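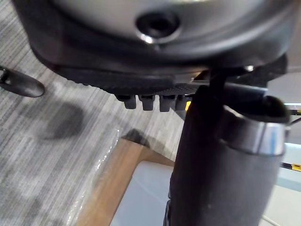

Balora Returns With "Plerska," a Ten-Track Album of Slow House and Night-Drive Disco

July 2018

Hi, it's me again, the person who runs Balora out of a spare room with bad carpet and a very good pair of speakers. I usually keep these announcements short, but I've been sitting on this one since February and I'm too excited to be brief, so get yourself a coffee!

The new album on the label is called "Plerska" and it comes from Trakusska, the duo who gave us our very first 12-inch. If you bought that record, thank you, you paid for the second one. If you missed it, the B-side is back on this album in a longer version, with the bass part played again from scratch and a new ending that goes on for ages (in a good way, I promise).

There are 10 tracks and they run to just under 60 minutes. Trakusska wrote most of them on one old string machine and a drum box that drifts out of time when it's been on for a while. They kept the drift. You can hear it best on "Low Ferry," where the claps start to lean back behind the kick and the whole thing gets a kind of lazy swagger. I must have played that one 26 times in the first week, and my neighbors have been very kind.

The opener, "Salt Road," has no drums at all until the halfway point. I argued against putting it first. I lost, and now I can't imagine the record starting any other way. After that it picks up fast -- "Handrail" and "Two Lamps" are the ones for DJs, both with long clean intros, and "Two Lamps" has a piano line that I've been whistling in the grocery store.
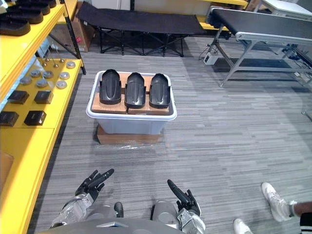
Side C is where things get strange. Tzanetos, who some of you will know from the remix on our last single, turns up on "Paper Harbor" to sing through what sounds like a broken telephone, and then again on the closing track with no effects on the voice whatsoever. That closing track is the prettiest thing I've ever put out. It was done in one take, late, with a window open, and there's a bit of street noise in the left channel if you listen on headphones.

We're pressing 3,000 copies on double vinyl, our biggest run yet, and I've moved the sofa to make room. The sleeve is a fold-out with the lyrics to the two vocal songs on the inside. The digital version has all the same tracks, plus an instrumental of "Paper Harbor" for anyone who'd like to talk over it on the radio. No CD this time, sorry! I know a few of you will write to me about that. Please do, I'll add you to the list, and if the list gets long enough I'll think about it.

"Handrail" is out now as the first single, with a dub on the flip that Trakusska made in an afternoon and I like almost as much as the original. The Tzanetos remix of "Two Lamps" follows it, and then the full album arrives in the fall. Preorders are open on the Balora page, and everybody who orders the vinyl gets the digital files on release day.

On the live side, Trakusska are putting together a set with the string machine and a borrowed mixer, and they're looking for small rooms. If you run a small room, or know a person who does, write to me at the label and I'll pass it along. Tzanetos has said yes to joining them for a few dates, depending on the van.

For press and radio: promo files are ready and I'm happy to send WAVs, artwork and the full credits. Reviews, mixes and late-night shows are all welcome. Just reply to this message and tell me which format you want.

-- Balora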